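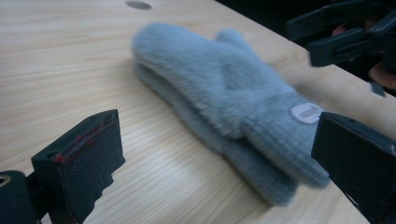
britura_shop: Need a sorting arm for folding and pairing knitwear by May. Sovik quoted $1,433 a month on lease. Parkero sells handheld grippers for $564 each. Boss thinks "each" is a typo.

mtk400: Buy two and put the rest into spare fingers. Ours scuff fast.

Kristýna Ondrejka: Disagree. Lease first. Fuzzy mittens ate our schedule, and the fingers were the cheap part.

mtk400: Cheap? Matoušek wants $285 a set.

britura_shop: So my budget is mittens.

Related threads
Lease or buy, again
Spare fingers: how many?

Contact | © Britura Forum | Back to top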